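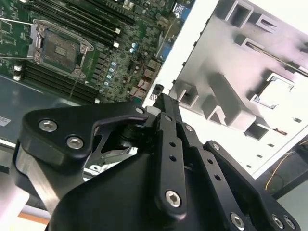
The Plukow Disassembly Open Day is a public demonstration of robotic computer disassembly held once a year in June at the Plukow Technical Center. It is organized by the center's automation department together with Gosell, a company that handles used office equipment. The work shown to visitors is limited to desktop computers with the case already open. A gripper with black metal finger links is brought in over the main board, where the processor socket with its lever arm and the long banks of memory slots lie within a small area, and the program is arranged to explain how an arm can be guided in so little space. Admission is free, but places at the work table must be reserved.

History

The department began working on disassembly after Gosell asked whether the removal of parts from retired computers could be shared between people and machines. Early trials were closed to the public. They were led by Olesia Onyshchenko, who was then responsible for the teaching laboratory, and used equipment that had been bought for courses in assembly. The first open day drew 300 visitors, most of them students and employees of nearby firms. A written account of the event was published by the center on October 22, 2019, and remains the main source for its early history.

In later years the event was extended to include a talk for school groups and an evening session for the trade. Total attendance over all editions stands at 3,404. A smaller version was presented at Mahama at the invitation of a vocational school there, using a shortened program and no evening session.

Format

Each demonstration lasts one hour and is given to a small group. A member of staff first names the parts of the computer and states which of them are to be handled by the arm. The group then moves to the work table and remains behind a floor line while the arm is in motion. Questions are taken at the end of each step, when the arm has been stopped.

Three stations are normally open. The first is concerned with memory modules, the second with drives and the third with cables. The cable station is the least automated of the three, and much of its time is given to discussion of why flexible parts are hard for a machine to grasp. Matúš Matoušek, who prepared the printed guide for visitors, describes the cable station as "the place where most of the questions are asked."

Equipment

The computer is laid on its side on a slatted metal table, so that the arm can reach into it from above. A fixture plate with holders of several shapes rests on the table next to the case.

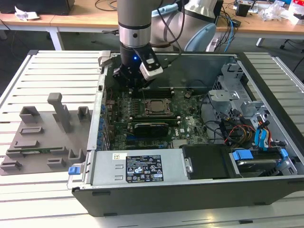
Robot arm over an open desktop tower, with the fixture plate to the left and a green memory module lying in one of its slots.

The control software is known as Predar and was written at the center. It stores each operation as a series of short steps that can be run singly, a feature used during the open day to let staff stop and explain a movement before the next one begins. The current version holds 1,000 recorded steps. Visitors are not permitted to operate the arm, although a separate training unit without power tools is available for supervised use.

Related activities

The center offers a short course on the same subject in the autumn, intended for technicians employed in repair and recycling. The printed guide is revised before each open day, and older editions may be consulted in the center's library on request.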